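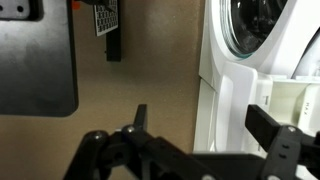

Ask Teodora Spahić and she'll tell you a robot can have her washing the day it can be trusted to find the softener compartment in the dark, and not before. She said it on the bus out from Cumer (the 486, which takes the long way past the reservoir), and I spent the rest of the ride arguing with her. I'm an optimist about this stuff. I've wanted a machine to do my laundry since I was nine!

So, the Wurnik open day at Hisach. It's held every October and this was my first time. Some 80 people came through in the morning and we were split into small groups, which meant a fair bit of standing in a corridor with a biscuit, but also that you got properly close once it was your turn. The laundry room was the stop I'd come for. It's an ordinary shared laundry, with front loaders along the wall and people's bits and pieces left on top, and I loved that they hadn't built a pretend one.

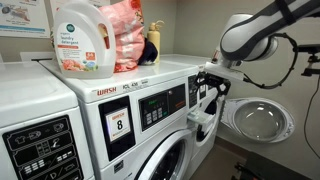 What I hadn't thought about before is how many separate jobs hide inside "put a wash on". There's the door, the drawer, the powder or liquid, the clothes themselves, the buttons. Our guide went through them in order of misery. Doors are going well, she said, as long as the arm starts from a sensible spot. Drawers are fiddlier than they look, as they stick and then come all at once. Clothes are still the worst of the lot. A sock has no fixed shape, and a wet sheet is a nightmare for anything with two fingers.

I asked about buttons and got a laugh. Pressing one is easy enough – knowing which one, on a machine you've never met, is where it gets hard. Fair enough, I can't work my sister's washer either.

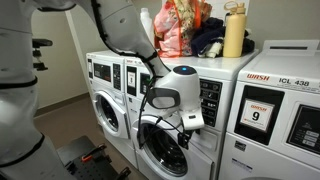
*Photo: Grgić, for the Hisach open day page*

We watched for a good while. It is slow. I want to be straight about that, because the clips people share are often sped up and you come away with the wrong idea. The arm would creep in, stop, shift a touch, and creep in again, and I found myself leaning with it like you do when someone else is parking your car. On the run I saw, it took two goes to get hold of the door. When it finally swung, our whole group cheered, me loudest, and even Teodora clapped (she denies this).

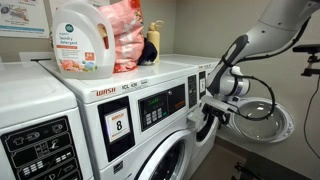

*The gripper at the end washer, door open.*

Could it do my washing now? No. The guide was upfront that a person sorts the clothes and somebody is always standing by the stop button. Shop floors may get there sooner, she thought, where the machines are all the same and you can decide where things go. Homes are a mess, mine especially. But I've seen an arm work in a real laundry with real clutter, and a few years back I'd have told you that was a long way off.

If you're going next year, take the early bus, wear flat shoes and get into one of the first groups. The later ones were rushed. The canteen at Hisach does a very decent lentil soup too, though it was gone by one.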